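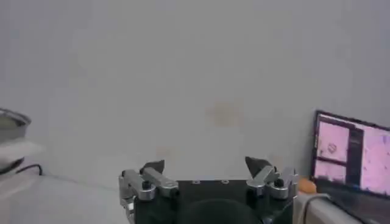
Margareta Bogdan writes that her Lastance controller read high for its entire first day on the wall and came down overnight without any adjustment, and she asks whether the calibration step should be put off. It should. Step 1 of section 4.4 has been changed to say so. The earlier edition told the installer to calibrate right after power-up.

4. Setting up the humidity controller

4.1 Before you start

The controller switches the exhaust fan on when relative humidity in the room rises above the set point, and off again when it has fallen below the set point by the amount of the differential. It does not sense smoke, gas, or carbon monoxide and does not replace an alarm for any of these.

You will need the controller, the backplate, the two screws supplied, a small level, a flat-blade screwdriver, and a voltage tester. A reference hygrometer is needed for section 4.4 only.

CAUTION: Turn off power to the fan circuit at the breaker panel before removing any cover. Check with a voltage tester. The wall switch does not isolate the fan.

CAUTION: The controller output is rated for a single fan. Do not connect two fans to one controller, even if their combined current is below the rated load. Use the relay kit, part number 3367.

4.2 Choosing a location

Mount the backplate on an interior wall, at or above shoulder height, where room air can reach it freely. Keep it out of direct sunlight and away from supply vents. Do not mount it on a wall shared with a shower or a refrigerator recess, or inside a cabinet.

In kitchens, keep the controller off the wall directly behind a cooktop, kettle, or steamer. A sensor in the path of rising steam will run the fan at full speed and hold it there long after the room itself is dry. The opposite wall is usually suitable.

Note: Fresh paint and new plaster give off moisture. Wait until the surface has cured before mounting. The sensor is not damaged by early mounting, but the readings will be of no use.

4.3 Mounting and wiring

1. Confirm that the power is off.
2. Hold the backplate against the wall, level it, and mark the two screw positions.
3. Feed the cable through the center opening and fasten the backplate. Do not overtighten. A bowed backplate will keep the front cover from latching.
4. Connect the line conductor to L, the neutral to N, and the fan conductor to F. Connect the ground to the terminal marked with the ground symbol.
5. Tug each conductor lightly to check that it is held.
6. Seal the cable opening with the foam plug. Air moving down the wall cavity and out behind the sensor is the most common cause of false readings reported to us.
7. Press the front cover on at the top edge first, then at the bottom, until it clicks.
8. Restore power. The display shows the firmware version, then two dashes, then the current humidity.

If the dashes stay on for more than 3 minutes, turn off the power and reseat the front cover. If they return, see section 7.

Note: Units with the Pandenance inline fan have a motor running at 1725 rpm on the high setting. Enter this value in menu item F2. For all other fans, leave F2 at its default.

4.4 Calibration

1. Leave the controller powered, with its cover on, for 24 hours.
2. Place the reference hygrometer within arm's reach of the controller and at the same height. Leave it there for one hour with doors and windows closed.
3. Hold MENU until C1 appears.
4. Use the arrow keys to match the display to the reference reading.
5. Press MENU once to store the value.

Do not calibrate while cooking, bathing, or drying laundry. If the correction needed is larger than the controller will accept, the display flashes and nothing is stored. Check the foam plug and repeat the procedure before requesting a replacement.

4.5 Set point and differential

The factory set point suits most bedrooms and living rooms. Kitchens and bathrooms generally need a higher one, or the fan will run on ordinary damp days with nothing going on in the room.

1. Press MENU until SP appears.
2. Set the value with the arrow keys.
3. Press MENU again. DF appears.
4. Set the differential. The default is 3.
5. Wait for the display to return to the humidity reading.

A small differential keeps the room closer to the set point but starts and stops the fan more often. Increase it if the fan cycles repeatedly through the evening.

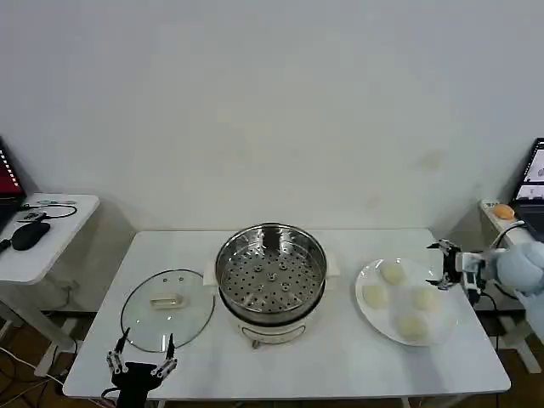 6. Test the setting during normal use of the room. The fan should start while moisture is being produced and stop within a reasonable time afterward. If it has not started by the end of a normal meal preparation, lower the set point one step and test again on another day.

Boost mode overrides the set point for a fixed period. To start it, press the up arrow twice. To cancel it, press the down arrow once. Boost cannot be started while the menu is open.

4.6 Resetting

To return all values to the factory defaults, hold both arrow keys until the display goes blank, then release them. The calibration value is also cleared, and section 4.4 must be repeated. The F2 value is kept.

Units sold under the Darham name use the same controller with a different cover. Their menu items are in the same order, except that DF comes before SP.

Section revised 14th April. Wiring checked by Dardo Gaete.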